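Tinavmont studio, room by room
Posted October 19, 2019

Quick one tonight, boxes still in the hall. We got the keys in August and people keep asking for pictures, so a gallery, more or less in the order you walk through. Captions are short. Most of the furniture came from Dultico, the rest from friends with trucks.

Thanks first — Negin Kazemi for the floor advice, Melur Wattimena for driving, Hidayah Yeoh for the flower corner (her idea, her taste, I only said yes). Covadonga Arroyo painted. Twice, becuase the first white went yellow.

Main room, the white desk. Thin metal legs, round cable hole at the back left, little pink cup on the back corner. Big artificial bouquet next to it, the pale pink rose turned toward the desk. Brown and gray planks all through, still my favorite thing in the place.
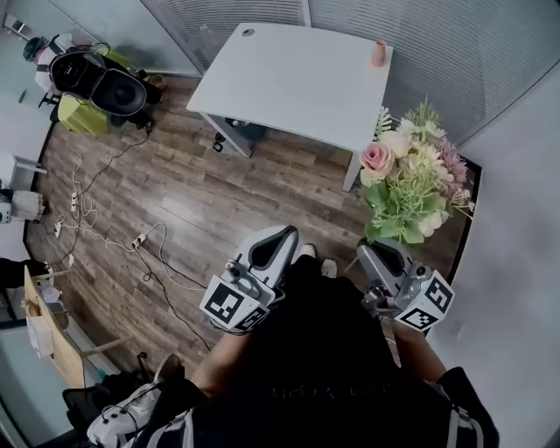 Do artificial flowers need any looking after?
Dust, mostly. Soft brush once a week, hair dryer on the cool setting for the ferny bits, and keep them out of strong sun or the pinks fade first.

More on the main room, as the emails all ask the same stuff.

The floor. Laminate, wood grain, laid on the diagonal. More cuts, more waste, more swearing. Negin said do it anyway and she was right, the room feels longer. Total for flooring and underlay came to 1,093 dollars with the offcuts. We'd put aside 2,000 so the rest went on lamps.

The desk. Went back and forth on a darker one for weeks. White won. Wipes down fast, and the front edge has a bit of a curve so it's easier on the arms when you're typing all day. Legs needed felt pads, get the stick-on kind and press them hard or they slide off.

The bouquet. Hidayah wanted white and cream with one proper rose, then went back for the spiky pink-mauve ones. Lots of green to fill it out. Bend the stems before you arrange them, straight out of the bag they look like a broom. She fluffs it every time she visits.

Cables. Still a work in progress. The Plerkier tray is ordered, three weeks they say. Will redo this part when it's up.

Kitchen corner and the back room next, once the shelves are in and Marlina Ginting has given me my drill back. If you want the paint name send a note, I have it written on the lid somwhere.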